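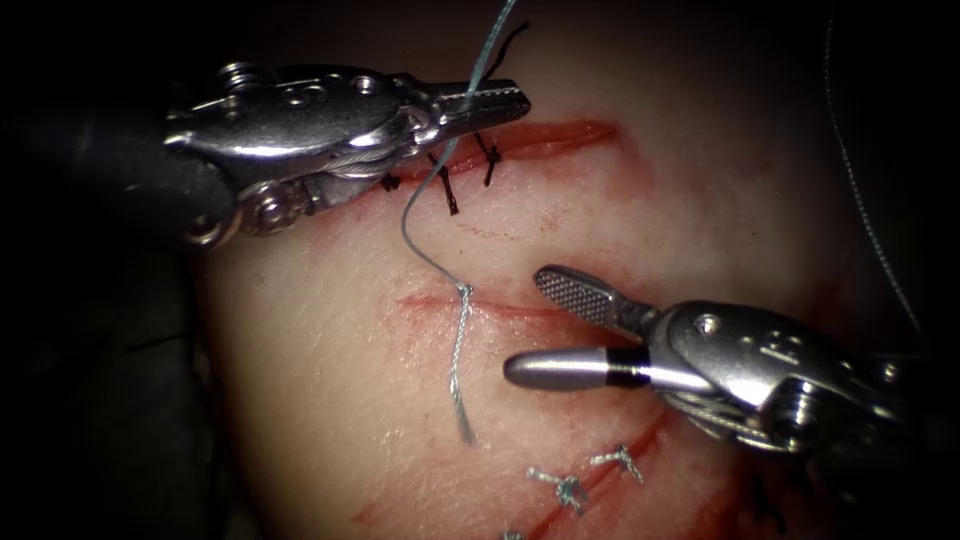
Hollico Reiseservice - Merkblätter für Gäste

Haushalt und Wohnung vor einer längeren Reise

Das vorliegende Merkblatt richtet sich an Reisende, die ihre Wohnung für einen Aufenthalt in Clovbridge oder an einem anderen Ziel unseres Programms für bis zu 14 Tage verlassen. Bei längerer Abwesenheit gilt zusätzlich Merkblatt 33.

Küche

Leicht verderbliche Lebensmittel sind bis zum Vortag der Abreise zu verbrauchen oder weiterzugeben. Bleibt der Kühlschrank in Betrieb, genügt eine mittlere Einstellung. Wird er abgeschaltet, ist er vollständig zu leeren, mit Essigwasser auszuwischen und mit geöffneter Tür stehen zu lassen. Für das Gefrierfach ist in diesem Fall ausreichend Zeit zum Abtauen einzuplanen, am besten eine ganze Nacht. Spülmaschine und Waschmaschine werden leer hinterlassen, die Zulaufhähne geschlossen, die Türen angelehnt. Brot gehört nicht in den Brotkasten, sondern ins Gefrierfach oder ins Handgepäck.

Biomüll und Restmüll werden am Abreisetag entsorgt. Der Eimer wird gespült und offen abgestellt. 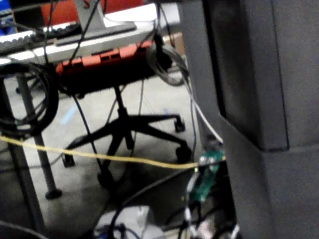 Vor der Abreise ist in allen Räumen zu prüfen, welche Geräte am Netz bleiben müssen. Router, Fernseher und Ladegeräte können in der Regel getrennt werden, Heizungssteuerung und Alarmanlage dagegen nicht. Am Schreibtisch empfiehlt es sich, die Tastatur und den Fuß des Monitorständers bei dieser Gelegenheit trocken abzuwischen und die Fläche anschließend mit einem Baumwolltuch abzudecken. Polsterstühle werden abgesaugt und vom Fenster abgerückt. Mehrfachsteckdosen mit Schalter erleichtern das Trennen erheblich; bei älteren Modellen ist der Stecker zu ziehen.

Zimmerpflanzen

Pflanzen werden aus der direkten Sonne genommen und in einem kühlen Raum zusammengestellt. Für mittelgroße Töpfe hat sich ein Tondocht mit einem Vorratsgefäß von 600 ml bewährt. Die Bewässerung sollte 4 Tage vor der Abreise eingerichtet und in dieser Zeit täglich kontrolliert werden.
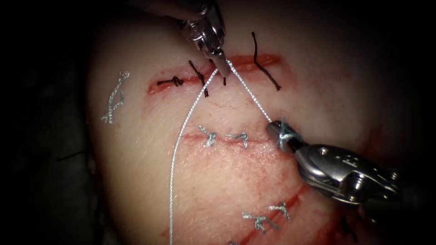
Kakteen und andere Sukkulenten benötigen während der Abwesenheit kein Wasser. Orchideen werden einmal getaucht und gut abgetropft in den Übertopf zurückgestellt - stehendes Wasser schadet den Wurzeln.

Post und Schlüssel

Der Briefkasten ist regelmäßig leeren zu lassen. Ein Lagerauftrag für die Post sollte rechtzeitig gestellt werden, insbesondere im August. Gäste des Hauses Sitthichai in Clovbridge geben bei der Anreise bitte eine Telefonnummer an, unter der die mit der Wohnung betraute Person zu erreichen ist.

Rückfragen nimmt der Gästeservice entgegen, freitags nur bis 12 Uhr.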